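5月、夜11時すぎ。

今日はひさしぶりに早く布団に入れそう、と思っていたのに、結局こんな時間になってしまった。原因はわかってる。夕方の昼寝(もう夕寝?)。ソファで3分だけのつもりが、目を開けたら外が真っ暗で、自分でもびっくりした!

最近、とにかく眠りが浅い。朝の4時ごろに目が覚めて、そこからずっと新聞屋さんのバイクの音とか聞いてる。で、Hanrahanで見つけた古い睡眠の本を読みはじめたんだけど、これがけっこう面白くて、もう60ページまで来てしまった。寝るための本で夜ふかししてどうするの、私。

本のとおりに、コーヒーは17時までにして、寝室の温度は18度くらいにしてみてる。温度のほうは、うーん、ちょっと寒い。靴下をはいて寝たら途中で脱いでしまって、朝、足元で片方だけ行方不明。洗濯のたびに困るやつ。

あと、シーツも替えたいなあ。今のは毛玉だらけで、寝返りのたびにざらっとする。縞のやつがいいな、夏っぽくて。

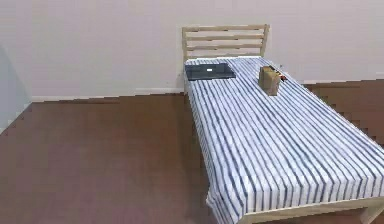

白地に紺の縦縞のシーツと、明るい色の木のベッド。

壁も白くて、すっきりしてていい感じ。うちは枕元に本を積みすぎなんだよね。明日、半分は棚に戻す。

さて、ほうじ茶を飲み終わったら歯をみがいて寝ます。本は開かない!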